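# Separar brinquedos pequenos num cesto de vime

Procedimento para manter comida de brincar e frascos pequenos num único cesto aberto, sem tampa e sem divisórias.

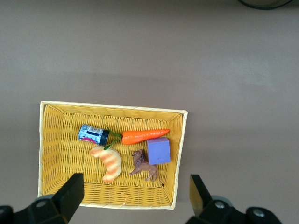 Tanner Gauthier discorda do cesto aberto: prefere caixa com tampa, porque o vime acumula pó entre as fibras e demora mais a limpar. A objeção é válida para peças guardadas durante meses. Para peças de uso diário, o cesto continua a ser mais prático – desde que se aspire uma vez por mês.

## Material

- Cesto retangular de vime, baixo, com rebordo
- Pano de microfibra
- Escova macia
- Detergente neutro

## Preparação do cesto

1. Esvaziar e virar o cesto sobre um tabuleiro.
2. Escovar no sentido da trama, nunca na perpendicular.
3. Passar o pano ligeiramente húmido no rebordo e nas paredes interiores.
4. Deixar secar à sombra durante 8 horas. O vime tingido perde cor ao sol direto.

## Disposição

Os frascos cilíndricos vão deitados, com o rótulo para cima. Num cesto baixo, um frasco em pé tomba assim que se pega no cesto.

Peças compridas, como a cenoura, ficam na horizontal, ao lado do frasco. Se tiverem rama, esta não deve ficar presa debaixo de outra peça: os talos finos deformam-se com o peso.

O croissant e outras peças largas formam uma segunda fila. Uma só camada é suficiente; o que não couber passa para outro cesto.

## Limpeza das peças

Peças de plástico rígido: água morna e detergente neutro. Peças de espuma ou com tinta à vista: apenas pano húmido. Os frascos com rótulo de papel não se mergulham. Limpa-se a tampa à parte e seca-se a rosca antes de fechar.

## Etiquetagem

Quem tiver vários cestos pode numerá-los por baixo, na base. Uso etiquetas de tecido Fukico, cosidas com dois pontos – as autocolantes não aderem à trama.

Revisto em março: corrigido o tempo de secagem, por indicação de Benedikt Dreßler.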